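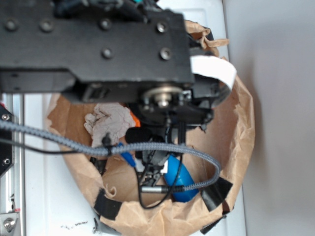 Progress report to the Lovetti Fund: Quiet Hour circles, Drovcombe and Gitville

Dear Gunther Fuchs and everyone at the Fund,

Thank you again for your patience with the timing of this one. I had meant to have it with you before the winter break, and then July got away from me, as it seems to every year. I've tried to keep to the headings you gave us last time, though I'm afraid I do wander a little under some of them.

What we set out to do

You'll remember that the Quiet Hour began as a place for people to sit together and talk about how they want to live, and how they hope to feel when they look back on it. We aren't a church and we aren't a counselling service, and I still find myself explaining that on the phone most weeks. People come for an hour and a half, there is a short reading, some silence, and then a conversation that goes where it goes. Your grant was to carry the Drovcombe circle through the year and to start a second one in Gitville, with a proper training course for the people who lead them.

Where things stand

The Drovcombe circle has met every fortnight as planned, apart from one evening when the heating failed and we all went home early with our coats on. Across both towns 108 people have come along at least once, and some 24 of them are what I would call regulars. I had hoped the second number would be higher by now. When I rang around to ask, several people told me they had got what they needed from a few visits and were doing the rest of it at home – a morning walk without the phone, a letter to a brother, that kind of thing. I was disappointed for a day or so and then rather pleased.

Gitville has been slower. We started in the back room of the library, where the lighting is harsh and the trolley goes past on the hour, and I don't think we ever settled there. Since moving to the old Dauda Street school the group has found its feet. The chairs are better, for one thing, and there is a kettle we're allowed to use. The evening session at 7 pm is well liked, but the afternoon one has been thin and we may let it go.

Training the circle leaders

Eleven people began the course and all of them finished it, though one has moved away to be near her grandchildren and won't be leading for us. The hardest part to teach is still the silence. New leaders want to fill it, bless them, and I was just the same when I started. We now spend a whole evening on nothing else, and on what to do if somebody becomes upset, who to ring and when to stop the session. That evening was added after a difficult night in autumn, which I told you about at the time. The person concerned is well supported and has given me permission to say so.
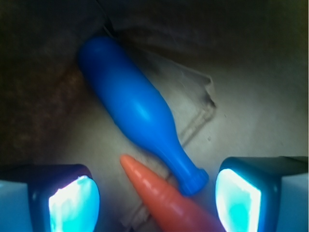 We've also rewritten the handbook. The old one leaned heavily on my own favourite readings, and a couple of the newer leaders told me, very kindly, that they couldn't make head or tail of half of them. The new version has shorter pieces, more everyday language and a page of opening questions that people have tried out and found useful. "What would you be sorry not to have done?" is still the one that gets the room talking, and "Who taught you to be kind?" comes close behind it.

Money

Spending is a touch under budget, mostly in travel, as the leaders have been sharing cars. Printing went over when we had to redo the handbook cover. With your agreement I'd like to move what is left in the travel line across to room hire, as Dauda Street charges a little more than the library did. The full statement is attached separately.

The next few months

We have 5 more sessions booked in each town before the grant period ends. I'd like to use one of them in Gitville for a shared supper, with families invited, as people keep asking how to begin these conversations with the ones they live with. We are also putting together a simple workbook to use at home, and I'll send you a draft as soon as the spelling has been looked over by someone other than me.

You would be very welcome at either circle, and you needn't say a word if you'd prefer just to sit. Please ring if anything in the figures is unclear. I'm usually at my desk until lunch.

With warm thanks,

Coordinator, Quiet Hour circles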